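Bremport Community Forums > Home & Garden > Renting and Small Spaces

Thread: Adhesive hooks on rental walls, do they take the paint with them?

wattlebird_flat
Jun 16, 2019

Hi all, long time reader. We've just moved into a ground floor unit in Stockdale and the lease says no nails, no screws, no picture rails, nothing that "penetrates the surface". Fine, I can live with that. The lease doesn't say a word about stick-on hooks, though, and when I rang the agent I got two different answers in one phone call.

The walls are an off-white that looks like it was done in a hurry before we moved in. I'm a bit paranoid because at our last place in Keltden we lost $90 of the bond over a patch of paint the size of a biscuit. That was from a cheap foam-backed hook holding up a tea towel. A tea towel!

So what are people using, and how are you getting them off at the end? I'd love to hang coats, a calendar, the reusable shopping bags, that sort of thing. I've stuck one small white one up so far to see how it goes.

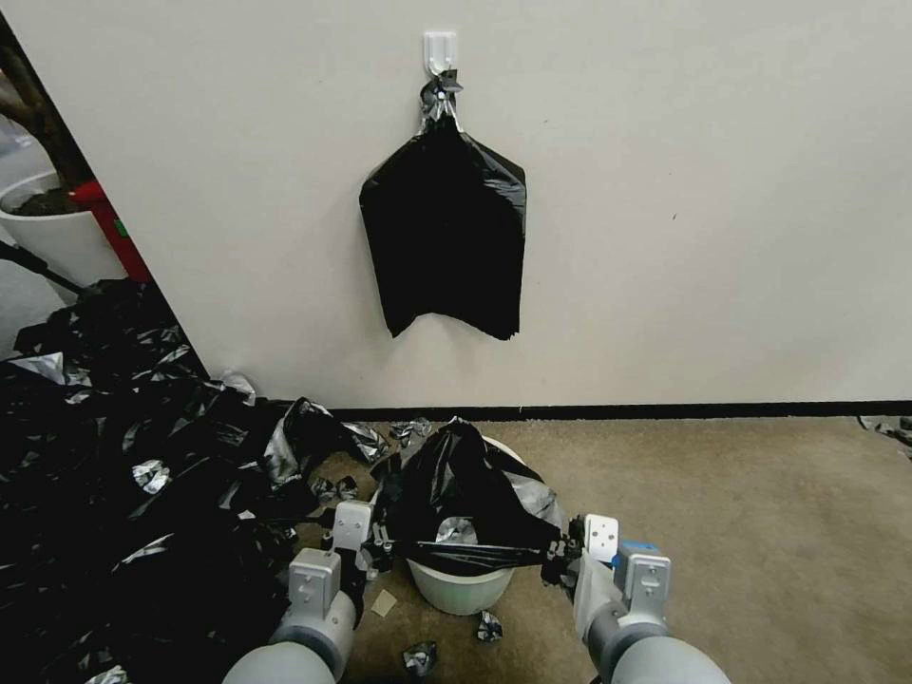 The other worry is the colour. If the paint does lift I've got no idea what shade it is, and the agent wasn't exactly bursting to tell me. Can you get it matched from a chip? And has anybody had luck arguing "fair wear and tear" over hook marks, or is that a lost cause?

Cheers in advance.

---

pelican_brief_case

Welcome! Been renting for 14 years and I've only had paint come away twice, both times because I yanked. The stretchy-tab kind is the go. You pull the tab straight down along the wall, really slowly, and keep a finger on the hook so it doesn't ping off and hit you in the eye (ask me how I know). Never pull it towards you.

Wipe the wall with metho first and let it dry properly, then press the strip on for a good long while and leave it an hour before you hang anything.

---

gumnut73

Agree on the stretchy tabs, disagree on the metho. If it's cheap flat paint you can end up with a shiny patch that shows every time the sun comes round, and then you've got a mark before you've even stuck anything up. I just use a dry microfibre cloth.

---

pelican_brief_case

Never had a shiny patch in my life, but I suppose it depends on the paint. Mine have mostly been low sheen. Try it behind a door first.

---

oldsalt_keltden

I'll be the grump. I own a couple of rentals and I've patched more hook damage than nail damage. A nail hole is a dab of filler and a two minute sand. A hook that tears off a strip of paint down to the plasterboard paper is half a day, and if it's fresh paint over an old unwashed coat it'll come off in a sheet no matter how gently you pull.

Get permission in writing. An email is fine. Most of us would say yes to a few if you just asked!

---

wattlebird_flat

Thanks everyone, this is really useful. oldsalt, "fresh paint over an old unwashed coat" is precisely what I'm scared of. There's a spot near the skirting where it looks like they went straight over the dust. How would I tell before I stick a whole row of these up?

I've emailed the agent, by the way, so we'll see which of the two answers I get this time. And I went past the hardware place in Bremport and the Trusum hooks were on special so of course I bought far too many. The packet has a weight limit printed on it, and my partner reckons you halve whatever it says. Is that a real rule or something his dad made up?
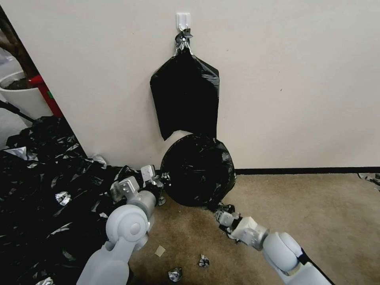
gumnut73 wrote underneath that halving it was just common sense, and that a hook's worst enemy is the sideways tug you give it when you grab a coat on the way out the door. Stay well under the limit and put anything you grab every day on an over-door rack. For the paint, press a bit of masking tape down hard somewhere out of sight, leave it overnight and peel it off. If there's colour on the back of the tape, don't stick anything up.

---

oldsalt_keltden

The tape test is a good one, I'll give you that. Overnight isn't long enough, though. Give it a week.

---

mopsandmoths

A week! I'd have forgotten where I put it.

On the colour matching: yes, take a chip in, they can scan it. It needs to be bigger than you'd think, more like a large coin. Even then old paint has yellowed a bit, so the patch can look brighter than the rest. I ended up doing the whole wall corner to corner in May and it came up beautifully.

---

pelican_brief_case

Warm them with a hair dryer before you take them off too, especially in winter. Cold adhesive goes brittle and then you're picking at it with a fingernail.

---

wattlebird_flat

Tape is on the wall behind the bedroom door as of five minutes ago. Agent has replied and wants to know how many hooks and in which rooms, so now I'm drawing a floor plan.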